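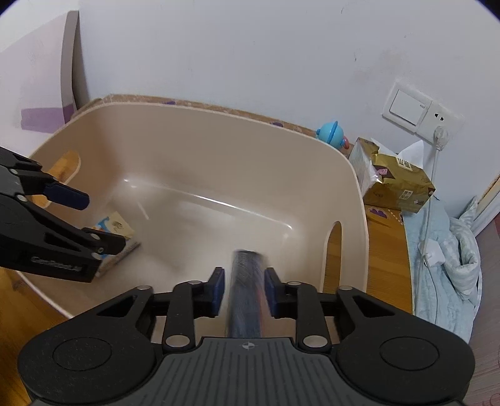 Small carton in the tub, held by the left gripper.

6/18/24, Naltby, packing room notes

Today I worked again on the tub task. The left gripper takes the carton near the side of the tub, the right one stays open over the middle. I want to write down what I think about the floor of the tub. It is shiny and gives a bright line of light, and Skidine (our planning program) takes such lines for edges. To try: a mat, or the lamp moved to the other side.

Carkerero asked us what will change for the packers when the two arms come in September. I spoke with the morning shift during lunch. Now they empty 37 tubs per shift by hand. The arms shall take the small cartons only, and the soft packages stay with people. Two packers said that the small cartons are the easy part of their day, when the hands can rest a little. If we take this part away, the remaining work is heavier for the wrists. I did not have this in my plan and I must put it in.

Another point is who may stop the arms. In the old rule book from 1987 only the foreman stops the belt. I think every person at the table must be able to stop, without asking. Wrote this to the Lại office, no answer yet.

The log has 1392 grasps now. I have not sorted the ones where the carton was tilted.

Open:
- mat for the tub floor, dull, light color
- ask the evening shift the same questions
- break times when the arms keep a fixed speed
- new label for the stop button, in both languages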